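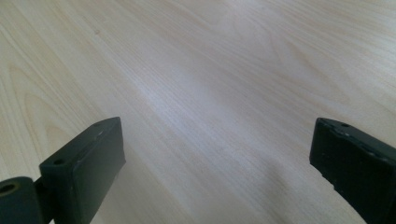
Cleaning a wooden table properly is mostly about taking stuff off it first. People skip that bit. They wipe round the fruit bowl, round the post, round the pile of whatever, and then wonder why there's a sticky ring next month. So clear it. All of it, chairs pulled back as well. With nothing resting on it a pale top like this one tells you a lot – the long curving arcs in the grain at one side, tighter straight lines at the other, and a soft band of light lying across the middle. That band of light is the thing to work with. Marks you can't see anywhere else show up in it.

Quick guide then, written between jobs. Updated January 7, 2026 as the old version still told you to use vinegar. Don't use vinegar.

What you need

Two soft cloths, cotton, washed a few times. Old pillowcase is perfect.
A bowl of warm water.
Washing up liquid, plain sort.
A dry tea towel for the end.
A plastic scraper or an old bank card.
Bicarb, only if you have a ring to deal with.

No spray polish. I'll come to that.

Before you start: what sort of top is it?

Three main kinds in ordinary houses. Solid wood, veneer (thin real wood on a board) and printed laminate. From above they can look the same, pale ones especially. Look at the edge. If the grain lines run over the edge and carry on down the side in a way that makes sense, probably solid. If there's a thin strip stuck on, veneer or laminate. Look underneath too, torch helps.

Why bother? Water. Laminate will put up with a fairly wet cloth as long as the joins are sound. Veneer won't, not for long, it lifts at the edges and then you've got a bubble for life. Solid wood sits in between, depends on the finish. If you can't tell, treat it as veneer. Damp cloth, never wet. You can't go wrong with that.

Step 1. Crumbs and grit

Dry cloth first. Always dry first. Grit under a wet cloth is sandpaper. Go with the grain where you can, towards you, catch it all in your hand or in a dustpan. Don't flick it on the floor unless you're doing the floor next.

Anything stuck, porridge say, leave a damp corner of cloth on it for a couple of minutes. Then the card, held nearly flat. Push, don't dig.

Step 2. Look along it

Bend down till your eyes are nearly level with the top and look towards the window or the lamp. Move your head side to side. The bright strip moves with you. Greasy patches look dull in it, sticky ones look a bit shinier than the rest, scratches show as little hairlines. Do the whole table like this, both ends. Takes a minute.

Shadows get in the way more than you'd think. Your own mostly. If half the top is grey because you're standing in front of the light go round the other side.

Little dark specks – try a fingernail before you try anything stronger. Could be a crumb of burnt toast, could be a dot of pen, could be part of the wood. If it doesn't move with a nail and doesn't move with a damp cloth, leave it alone. I once scrubbed a speck that was in the wood and ended up with a cloudy patch and the speck still there.

Step 3. Wash

Three or four drops of washing up liquid in the bowl. Not a squirt. Too much soap is why tables feel tacky, it dries on as a film and then the dust sticks to it.

Wring the cloth hard. Then wring it again. Fold it into a pad so you get several clean sides. Start at the far end and work back in long strokes, following the grain, each one overlapping the last a bit. Turn the cloth when it looks grubby. Don't stop halfway for a phone call, you get a tide line.

Edges last. Edges are filthy, people hold them. Do underneath the edge as well where fingers go, especially if there are kids.

Step 4. Rinse

Second cloth, clean water, no soap. Same strokes. This is the step that gets dropped and it's the one that matters for the shine. If you only do one thing differently after reading this do the rinse.

Step 5. Dry

Tea towel straight away. Don't leave it to air dry, you'll get smears right where the light hits. Then look along it again like in step 2. If you see swirls go over them with a barely damp cloth and dry again.

Give it a quarter of an hour before anything goes back on. Longer if the room's cold.

Ring marks

White rings are usually moisture in the finish. Often they go on there own in a day or so. If not, a paste of bicarb and a few drops of water, on a fingertip, very light, with the grain, then wipe off and rinse. Test somewhere hidden first. Only on a lacquered or varnished top. Not on bare or oiled wood and not worth trying on laminate, which doesn't really get white rings anyway.

Black rings are deeper, water has got into the wood itself. That's a sanding job. On veneer don't sand, there's hardly anything to sand. Get someone to look at it.

Pen and crayon

Biro on laminate: tiny bit of surgical spirit on a cotton bud, dab, wipe, rinse. On lacquer or varnish I wouldn't, it can take the finish off. Soapy cloth and patience.
Crayon: card first, then soapy cloth.
Felt tip: soapy cloth, several goes. Pale wood holds on to red worst of all, in my experience.

About spray polish

It looks lovely for an afternoon. Then fingerprints. A lot of them leave a layer behind and the next lot goes on top and after a few months a satin table has gone patchy, half glossy and half not. A satin finish isn't supposed to look like glass. Soft sheen, bit of glow where the light falls, done.

If yours already has a build up, do steps 3 and 4 twice on the same day with fresh water each time. Might need another round the week after. It does come back.

Oiled tops are differnt. They want re-oiling now and then, thin coat, wipe off all the extra, and read the tin. Lay oily rags out flat outside to dry, never screwed up in the bin – they can heat up and catch fire by themselves.

How often

Crumbs, daily. Damp wipe after meals. The full thing, all five steps, every couple of weeks for a table you eat at. I time myself because I'm like that: 19 minutes for a six-seater including putting the chairs back, 11 for the small desk. The worst it's ever taken was 21 and that was glue.

Keeping it nice after

Mats under hot things. Even warm things.
Felt pads under the lamp and the bowl, check them, grit gets stuck in the felt.
Move the bowl now and then. Pale wood changes colour in the sun and you'll get a bowl-shaped patch. Same goes for a runner that never comes off.
Lift, don't drag.
Wipe spills when they happen, obvious but still. Tea, beetroot and turmeric are the bad ones on light wood.
No magazines on a damp top. The ink transfers.

Quick version for the fridge door

Clear it. Dry cloth. Look along it. Damp soapy cloth with the grain. Clean water. Dry. Wait a bit. Put back half of what you took off.

Next page: chair seats and the sticky bit on the backs. After that, drawer runners.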